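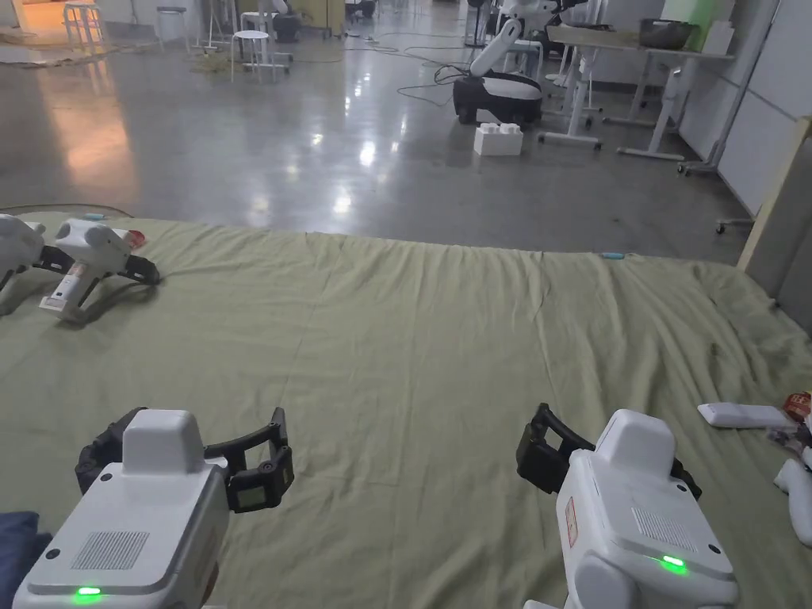 **Cloth folders wanted, February**

Halleo says its method gets a big sheet folded flat every time. We doubt it. Barta needs people to fold sheets on a padded surface and tell us plainly where the method falls down.

You'll stand for most of a session, on a concrete floor, so wear decent shoes. Pay is 62 a session, whatever the advert on Gikau claims. No experience needed, and "passion for textiles" will not help your application.

Write to the Plosesetti desk, room 202, by 30/01/2022.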